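Review: Brurkeck Handling Practice Kit, second edition
Published 24 Nov 2018

The Brurkeck Handling Practice Kit is supplied to laboratories and training providers that operate small manipulators near people and furniture. It consists of a bound code of practice, a set of record sheets and a laminated card for display at the workstation. The publisher, Ashour, states that the second edition replaces the first in full. This review considers whether the kit is suitable for adoption as a site procedure at Urkus, where the arms are used chiefly on domestic joinery.

The code runs to 96 clauses in four parts. Part A deals with the workspace, Part B with the gripper and its fasteners, Part C with contact tasks and Part D with records. The clauses are short and numbered continuously, and an operator can cite one in a log entry without ambiguity. Spelling and units follow Australian usage. The index is poor: "handles" and "pulls" are listed separately and lead to different pages.

Part B is the strongest section. It requires that visible fasteners on each finger be checked before every session, that pads be inspected for wear and that the result be initialled by the person who will run the task. The first edition asked for this weekly. The revised interval adds a few minutes to start-up, and the reviewer considers the time well spent.

Part C sets out the approach to fixed pulls, including bar handles seated in recesses. The operator is to confirm clearance on both sides of the bar before the fingers close, to record the condition of the surrounding timber, and to keep trays and other loose articles outside the marked travel area unless they form part of the task. Closing force is to be set at the lowest value listed for the fixture and raised only in recorded steps.

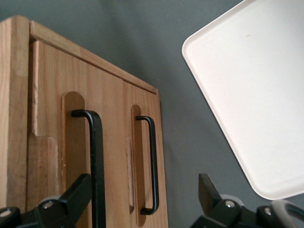 Latifa Alaoui disagreed with the stepped force rule, remarking that it suits a new fixture well enough but becomes a burden on one that has already been characterised, and that her own log sheets filled up with identical entries by the second day. She would prefer a clause permitting a stored value to be carried forward for a fixed period.

The objection has merit. Clause 61 does allow a stored value, but only where the same operator, gripper and fixture are named on the earlier sheet, and few sites with rotating rosters will be able to rely on it.

The record sheets come in pads of 20 and are printed on both sides. The paper takes ballpoint well. The column for timber condition is too narrow for a useful remark, and there is no space to attach a photograph. The comparable Zimau set provides both, although its code is less thorough on fasteners.

The kit is recommended for adoption, subject to a local amendment widening the condition column. A corrected index has been promised by the publisher for December.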